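Stop naming things and start going back

Every few months there's another headline. New species of sea snail. New glass sponge. New worm with a face like a dropped pie. Everybody shares it, and then that's it, worm forgotten.

I used to love those stories. Still do, a little. But I've come round to thinking the race for new names is eating up money and ship time that should go to something much duller. Going back. Same spot, same season, same gear, year after year.

Take the Ulomari seamount. It's been visited properly 2 times, that's all. The first trip came home with 893 specimens and a stack of press releases. The second went to a different flank, with a different net, at a different depth. So what do we know about how the place is changing? Nothing. Can't compare them. Two snapshots of two different rooms.

And this matters, a lot, becuase people want to make decisions about these places right now. Fishing, cables, mining. Somebody asks "is it getting worse down there?" and the science has to shrug. Lots of names, no trend line.
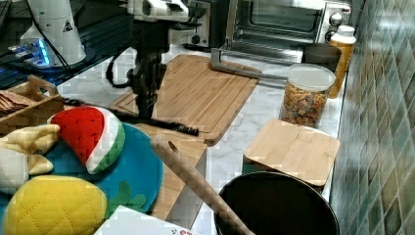 Page last changed: August

The other side has a case and I'll give it a fair go. You can't protect what you haven't described, they say. Laws work on names. A museum drawer with a label on it is worth something a hundred years on, when the grant reports are long gone. All true. I'm not saying shut the drawers.

But look at what gets funded. A trip to somewhere new gets the film crew and the nice jackets. A trip to the same patch of mud at 3000 meters, for the ninth time, gets a polite letter saying the panel had many strong applications. I've read enough of those letters.

The Varma transect shows what you get when somebody is stubborn. One line of stations, 1000 meters down, sampled every year in the same month with the same corer. Boring as anything. Brittle stars in, brittle stars out. Then the brittle stars started thinning at the northern end, and people could see it, year on year, and argue about why. Food supply, probably. Less stuff sinking from the surface. Maybe something else – the argument's still going, and a good argument needs data under it. No one would have noticed from a single visit. No one.

Ernstead has a smaller one going in the fjord, shoestring budget, mostly students. Same idea. I went out on the boat once and was sick over the side for most of it. The mud came up gray, got sieved, got put in jars. Same as the year before. Great.

So what do I want? Not much really. Put a fixed share of ship time aside for repeat visits, and don't make people re-apply for it every couple of years like it's a brand new idea. A time series with a gap in the middle is a sad thing. You can't go back and sample a year that's gone.

And let students get a thesis out of it. At the moment a new species is a chapter, and a flat line on a graph is a "null result." A flat line over a long stretch is good news! It means the place is holding steady. We should want to hear that too.

Drilthorpe is drawing up its next survey plan now and the draft has four new sites on it. Four. Not one return visit. Comments are open untill the end of the month, and anybody can send one. I've sent mine. It was shorter than this, and a bit ruder.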